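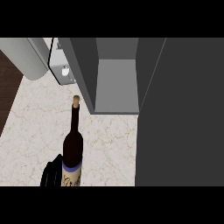 図1　大理石調の天板に立つ、コルク栓のワインボトル（CG）

第4回　栓と瓶の文化史：コルクはなぜ生き残ったのか

前回は樽の話で時間を使い切ってしまいましたので、今日はいよいよ瓶と栓です。個人的にはこの講義でいちばん楽しみにしていた回です！配布した年表を手元に置いて読んでください。

1．瓶は長いあいだ「運ぶ道具」だった

古代地中海のワインはアンフォラ、つまり両取っ手つきの素焼きの壺で旅をしました。口は粘土や樹脂、ときにはコルク片でふさがれていました。コルクの利用そのものは古代にすでにあったのです。ところが中世に入ると木樽が主役になり、ヨーロッパの多くの地域でコルク栓は影が薄くなります。樽から注いだワインは早めに飲むもので、ガラス瓶があっても食卓へ運ぶための器でした。当時の瓶は薄く、丸底で、藁を巻いて保護したものも多く見られます。

2．石炭の炉が瓶を変えた

転機は17世紀のイングランドです。造船用の木材を守るためにガラス炉での薪の使用が制限され、燃料が石炭に切り替わりました。火力が上がり、厚くて丈夫な瓶が吹けるようになります。炉の煙や原料中の鉄分のせいで色は濃い緑や黒に近いものになりましたが、これが光を遮るという思わぬ利点につながりました。森林政策が食卓の瓶の色にまで届いてしまう、このつながり方が面白いところです。

丈夫な瓶には、きつく締まる栓が使えます。ここでコルクが本格的に戻ってきました。はじめは手で抜けるように栓の頭を出しておき、紐で縛っていたのですが、やがて奥まで打ち込むようになり、抜くための道具が必要になります。初期のコルク抜きは、銃身の詰まりを取る螺旋状の道具から着想を得たといわれています。

3．形が細くなる理由

18世紀の瓶を古い順に並べると、玉ねぎ形からずんぐりした円筒形へ、さらに背の高い円筒形へと移っていきます。寝かせて積めるかどうかが大きな分かれ目でした。横にすればコルクがワインに触れて乾きにくく、瓶の中での熟成が現実的になります。

肩の形にも産地の癖があります。いかり肩はボルドー型、なで肩はブルゴーニュ型。店の棚の前で五分ほど立ち止まって見比べてみてください。きっと帰れなくなります。

4．コルクという素材

コルクガシの樹皮は、木を伐らずに剥がせます。ポルトガルでは剥皮の間隔が最低9年と定められていて、幹にはその年の下一桁が白く書かれます。しかも瓶の栓に向く品質になるのは三度目の剥皮から。植えた人が自分の木の栓を抜くころには、もう立派な年配です。

顕微鏡で見ると、空気を含んだ小さな細胞がぎっしり並んでいます。体積の85％以上が気体という軽さで、縮めても元に戻ろうとする力が強い。フックが『ミクログラフィア』で「セル」という語を使ったのも、このコルクの薄片の観察でした。細胞生物学の用語がワインの栓と同じ素材から出てきたわけで、私は毎年ここで声が大きくなります。

5．討論のための材料

弱点もあります。TCAという物質による「コルク臭」は昔から生産者を悩ませてきました。スクリューキャップや合成栓が広まった背景にはこの問題があります。一方、コルクガシの林は放牧や渡り鳥の生息地とも結びついており、栓の選択は味だけの話では済みません。

参考として、Mafalda Coelho氏の聞き取り集『剥ぐ人びと』から第2章を配ります。斧の入れ方を「音で決める」と語る職人の箇所が抜群にいいので、ぜひそこから読んでください。北方の輸入史に関心のある人には、Nanna Hjaltadóttir氏の論文「Eyvindsson商会の帳簿を読む」もおすすめします。瓶と栓が別々の船で届く話が出てきます。

次回までの課題
・自宅や店で栓の種類が違う瓶を2本選び、肩の形、底のくぼみ、ガラスの色を記録する。中身はワインでなくてもかまいません。酢や油の瓶も大歓迎です。
・配布資料を読み、疑問点をひとつ書いてくる。

次回はラベルと印刷を扱います。石版画の実物を回覧しますので、飲み物は鞄にしまっておいてください。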